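Black wire baskets on the table: keep or lose?
Forum: Kitchen and Dining > Tables and Surfaces
Page 1 of 2

crumbtray
Posts: 302
OK, small stakes question, but it's bugging me. I finally got a decent table, light wood, sort of a pinkish beige on top, rounded corners, and I love looking at it with nothing on it. My husband wants a catch-all basket to live on it permanently (napkins, clementines, his keys, the mail, you know how that goes). He wants one of those black wire mesh ones. I say the black is too harsh on a pale table and it'll scratch. He says I'm being precious. Both things can be true!

What do you all keep on yours, and does it leave marks?

Noh_and_behold
Posts: 3446
Your husband is right, sorry. Black wire on pale wood is a classic. You see the table right through it, so it doesn't feel heavy like a solid tray does. I've had one on a maple table for years and the only scratch came from a stapler.

pennyfeather
Posts: 16
Disagree! I had one from Rodotitz and the bottom wires left a lovely little tic-tac-toe board in my finish. It was fine as long as it sat still, but it never sat still, because the kids dragged it across to whoever wanted a napkin. Ended up in the garage holding seed packets.

Noh_and_behold
Posts: 3446
So it was the dragging that did it. Lift the thing.

pennyfeather
Posts: 16
You have met children, yes?

griltmont_gal
Posts: 800
I'm with the basket people, but get one with LOW sides. Tall ones turn into a bin and you stop seeing what's at the bottom. I once found a gift card in mine from the April before last. With a low one the mail slides out as soon as there's too much of it and you have to deal with it.

Also look for one with a handle. Then it goes to the counter when you want to wipe down, and comes back after, and there's no dragging. This is the kind I mean, handle along the back, mesh bottom:
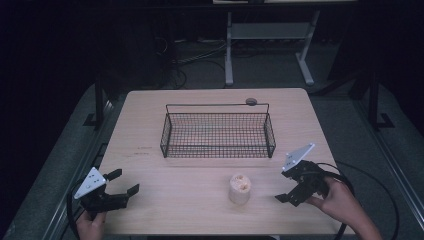
Page 2 of 2

crumbtray
Posts: 302
Oh, that's a lot closer to my table than I expected, color and corners both. And I hate to say it, but the black looks pretty good. I'd pictured something much clunkier. The handle is thin enough that I don't mind it either.

What's the cream thing standing by itself at the front? Looks like a fat cork.

griltmont_gal
Posts: 800
Cork or a bit of foam, I couldn't swear to it.

pennyfeather
Posts: 16
If it's a cork, slice it up and glue the slices under the basket. Problem solved and I'll withdraw my objection.

Noh_and_behold
Posts: 3446
Cork slices are too thick, the basket ends up on stilts and crumbs collect underneath. Felt dots. Put them where the wires cross so there's something to stick to.

angus_pirihi
Posts: 302
Felt dots fall off wire, I've tried it three times. There's just not enough surface. What worked for me was clear tubing from the hardware store, slit down one side and pushed onto the bottom wires. Takes ten minutes and you can't see it unless you're lying under the table. I did the same on a dish rack from Nernley and it's still holding.

Where you put it matters too. Mine used to be dead center and we were forever reaching around it. Now it's toward the back edge, same as in that picture, and there's room in front for plates or homework or whatever.

pennyfeather
Posts: 16
Tubing is smart. Does it trap crumbs, though? That was my other complaint. Everything falls through the mesh and you get a perfect grid of toast.

angus_pirihi
Posts: 302
Some, yeah. I put a folded dish towel in the bottom when there's bread in it. The rest of the time it's fruit and it doesn't matter.

Noh_and_behold
Posts: 3446
If you're lining it with a towel you may as well buy a tray. I'm only saying.

gunwoo_wang
Posts: 16
New here, Gun-woo Wang, hi all. I've gone back and forth on this and my vote is still for an empty table. Once there's a basket, there's a pen in the basket, and then there's a battery, and you don't know if the battery is good. We hung a small shelf by the door for keys and mail and the table has stayed clear ever since. The fruit lives on the counter.

crumbtray
Posts: 302
Gun-woo, I feel very seen. I showed him your post and he said "we don't have a wall by the door," which is sadly correct, it's a window.

So the deal for now is a low black one with a handle, fruit and napkins only, tubing on the bottom, toward the back. Keys go in the drawer. If I find one battery in there it goes to the garage with pennyfeather's seeds.

griltmont_gal
Posts: 800
Measure the drawer for his keychain first. My brother's wouldn't fit in a shoebox.

crumbtray
Posts: 302
Went and checked. It fits if he takes the bottle opener off, and now we're discussing the bottle opener.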